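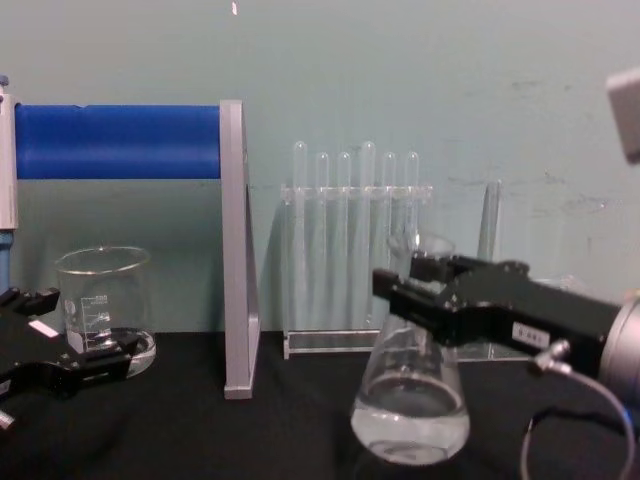
Glassware handling on the Climix bench, with both grippers in use.

The Climix group spent most of April recording demonstrations for its two-arm handling model. An operator steers the arms through a short task, and the cameras and joint positions are saved together as one example. The target for this task is 2000 examples. The best day so far produced up to 115, counting only the ones that passed review.

Clear glass is the hard part. The model has to find the edges of a beaker or a flask from a few highlights, so the group records the same move many times with small changes in where things stand. Views from the arms are saved along with the chest-height view.

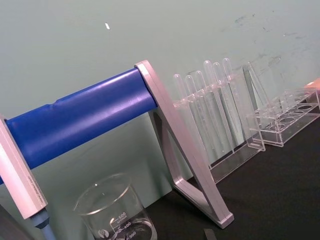
Brian Ondieki would like to see more failed attempts kept in the set. His view is that a model trained only on clean runs has no idea what to do after a bad grasp, and that throwing those runs out wastes a good part of the morning.

For now, failed runs go into a separate folder – they are labeled but not used in training. Elibariki Mwakalinga is writing the labeling guide, and a draft will be on the Kimaro drive by Wednesday. It covers when an example starts, when it ends and what to do if an operator pauses halfway. 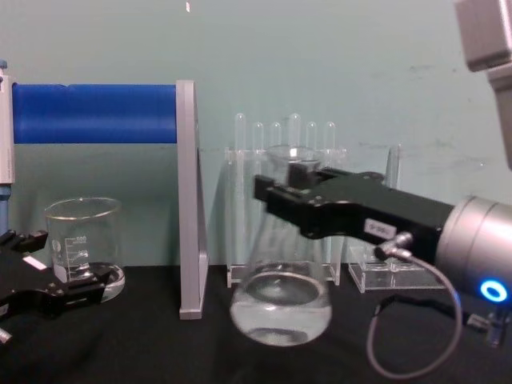
Lifts by the neck get their own label, separate from grasps around the body. Operators who want a slot next month should sign up on the Kimaro drive. Sessions run two hours.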